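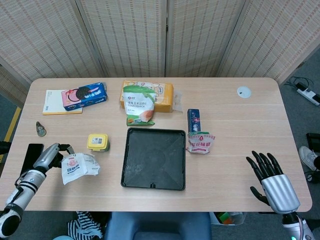
Figure 3. Head-camera view from the grocery sorting task. The left hand is reaching toward a white paper packet; the black tray is the goal region.

4.2 Tabletop Sorting with Mixed Packaging

The second task tests whether the policy can choose a grasp type from appearance alone. The robot faces a table that carries packaged food and small containers, with a square black tray near the front edge as the goal region (Figure 3). It receives a short text command naming one item and must place that item inside the raised edges of the tray. The command names the item by its class ("the packet," "the bottle") and never by its location.

We chose the items so that no single closing motion of the fingers would work for all of them. Boxes such as the cookie box at the back left can be held between flat surfaces. The bag of corn starch gives way under load and changes shape as it is lifted. The tall navy-blue cylindrical package requires the fingers to wrap around it, and it tips over if the palm arrives late. The white paper packet at the front left is the thinnest item that the left arm is asked to handle, and its crumpled outline gives the detector few straight edges to work with. The small glass bottle with a metallic cap is included to test depth estimation on clear surfaces.

Objects outside the command vocabulary were left in the workspace. In the layout of Figure 3 these include a notebook under the cookie box and a smartphone lying face-down near the left edge. They serve as distractors, and contact with them was logged but did not end a trial. The folding divider behind the table limits the background seen by the head camera, although the floor on both sides stays in view and was not masked in either training or testing.

4.2.1 Data and Training

Demonstrations were recorded by teleoperation with the Tituvon glove interface, which maps the joint angles of the operator's fingers to the five fingers of each hand. The final set holds about 4000 demonstrations of single-item transfers. Three operators took part, and all of them completed a practice block before any of their trials were kept. Trials in which the item left the table were discarded. Trials in which the operator lost the grasp and then regained it were kept, since an earlier version of the policy trained only on clean trials did not attempt a second grasp at all.

Each demonstration was labeled after recording with one of three grasp classes: flat pinch, wrap, and edge lift. The last class covers thin items that have to be raised from one side before the fingers can close beneath them. Labels were assigned by one annotator and checked by a second. Where the two disagreed, the trial was used to train the motion head and left out of the loss for the grasp head.

The network is the one described in Section 3, with the grasp head placed before the motion head. The grasp head reads the head-camera image and the command, and outputs a distribution over the three classes. The motion head is conditioned on this distribution and predicts a chunk of 10 actions for both arms. We compare against two baselines. Baltow uses the same motion head without a grasp head. Farkas uses a fixed grasp class for each item name, read from a lookup table, and so cannot respond to how the item is lying.

4.2.2 Test Protocol

A test layout is defined by the set of items and their approximate positions. We prepared 17 layouts, none of which was used for training. Every method was run 10 times on every layout, with the order of methods shuffled within a layout. Items were reset by hand between runs using an overlay of the first camera image. Placement error after a reset was not measured, and we treat it as part of the variation in the test.

A run counts as a success if the named item rests fully inside the tray and both hands are clear of it. Leaning against the inside of the raised edge is accepted. Resting on top of the edge is not. Runs were stopped by the operator if a hand pressed into the tabletop with more than the force limit given in Appendix B.

4.2.3 Observations

The proposed method had a higher success rate than both baselines on thin and soft items. On boxes the three methods could not be told apart given the number of runs. The gap between our method and Baltow was largest for paper packets, where Baltow tended to close the fingers above the item and lift an empty hand. Farkas selected the edge lift for packets as intended, but kept to it when a packet was propped against another object and a pinch would have been easier.

Most failures of the proposed method fall into two groups. In the first, the grasp class was correct and the approach was not, with the fingers landing short of the item. This was common for items close to the front edge on the left side, where the forearm hides part of the workspace from the head camera. In the second, the distribution over grasp classes stayed nearly flat throughout the approach and the hand slowed without closing. Clear containers account for a large share of this group.

The idle arm also affected results. Both arms are predicted jointly, and in many demonstrations the unused hand was held open and upright over its own side of the table. The policy reproduced this posture in most runs. When a layout placed a tall item under the idle hand, contact occurred before the active hand had reached its target. Adding the Imton collision term at test time removed most of these contacts but made the approach slower. We report results without the term in the main comparison and with it in Appendix C.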